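Filed under: Food & Home, Opinion

In Defense of the Ordinary Orange

I grew up in a house where fruit lived on the table, out in the open, and you were allowed to take a piece without asking. I have been thinking about that lately, mostly because the market in Prinness has started selling oranges already peeled and split into segments, in little tubs with a peel-back lid, and I find that I mind a great deal more than a grown person should.

Let me say right away that I know some people need those tubs. My aunt in Gonovberg had arthritis in both hands for years and would have been glad of them, and I would never scold anyone for buying a thing that lets them eat an orange at all. My quarrel is with the store, which has moved the loose fruit to 2 sad crates by the back door and given the whole front aisle to the tubs. When I first moved here there was a bin you could hardly see over (well, I am short), and people stood around it every February, squeezing and sniffing and giving each other advice that was mostly wrong.

An orange you have to peel slows you down, and I think we could use that. It takes me 11 minutes to eat one properly - I timed it once, waiting for the Ikska bus - and in that time I can't do much else, because my hands are sticky and smell wonderful. You end up talking to whoever is beside you. You offer them a piece. I have never once seen a person offer a stranger something out of a tub.

Then there is the matter of choosing. The Pearce growers, who drive in some 200 crates each winter, will tell you that a little green near the stem means nothing at all and that the heavy ones are the ones to take. I learned to pick fruit by being sent to fetch it and bringing home bad ones, and I would like children to go on having that chance.

So if you shop at the same place I do, walk to the back door and buy the loose ones, big and small together. Don't put them in the refrigerator. Leave them where people will reach for them.

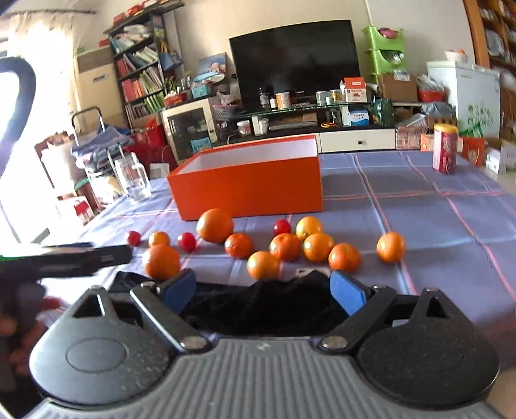

2 min read

Contact the editors | © Prinness Table Notes | Back to top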